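Clundik Handling Rules - README

Welcome! Clundik is a set of working rules for two-arm tabletop handling, and we love it when other labs pick it up. Questions go to Shoaib Janjua, rule changes to Ruben Mulder.

Version 2 covers capped plastic flasks, trays and open baskets.
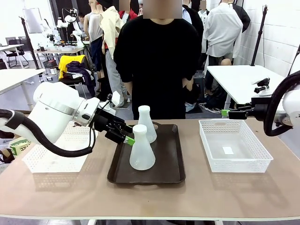 Last modified: May 2026

What the rules ask of you

Grip flasks by the body or the cap, and log which one you used. Agree on one hand signal for "go here" and one for "stop" before the first run. People may point over the tray, but fingers stay clear of a closing jaw - always.
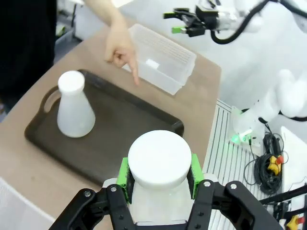

If both arms are powered, one operator calls the moves and the other stays on the stop button. Swap every 34 runs. We tried longer turns at Olton and attention dropped fast!

Files

rules.txt - full text
runs.csv - 2480 logged runs, 300 of them double-checked by hand
plakari/ - checklists ready to print

Negash users: keep your old column names, the loader reads both. The glassware chapter is planned for August, and drafts are very welcome.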